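Mon 22 February

I have been on a tidying bender since the long weekend and I'm blaming the kitchen bench. It started with one drawer (the one with the birthday candles and the dead batteries) and by teatime I'd pulled out half the house and was sitting on the floor eating stale crackers for dinner.

What I'm after is one clear surface. A single flat spot where the mail doesn't land! I've wanted one ever since we moved to Nolthorpe, and I keep looking at other people's tabletops with real envy. 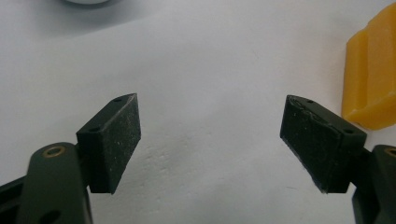
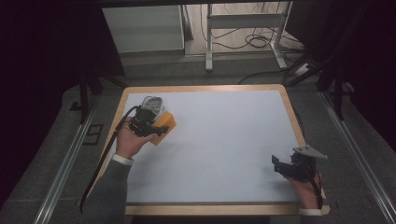 My own table is another story. It's where the tomato seedlings live, and the school forms, and a jigsaw of Undholm harbour that we started last July and can't bring ourselves to break up. All the edges are done and so is one boat. The sky is hopeless.

So I made a rule. Everything that came off the table had to go into one of 6 tubs, and when the tubs were full that was it, the rest went to the op shop. I bought them at Zaltard for less than I'd feared, although the lids are sold separately, which I think is pretty cheeky. I got home, realised, drove back, and they'd run out of the grey ones, so now I have a mixed lot and it bugs me every time I walk past.

The hardest tub was the paper one. I had the warranty for a toaster we gave away two houses ago! I also found a raffle ticket, number 175, from the Kemeys show, and spent far too long trying to remember if they'd ever drawn it. First prize was a load of firewood. I'd have remembered the firewood.

Anyway, four boxes have gone to the op shop and one has come back, because I missed the waffle iron. The jigsaw is on a board under the bed for now, and the table stayed clear for a whole 7 days before somebody put a cricket helmet on it. I'm doing the linen cupboard next, once it cools down a bit. If you've got a good way of folding fitted sheets, pop it in the comments.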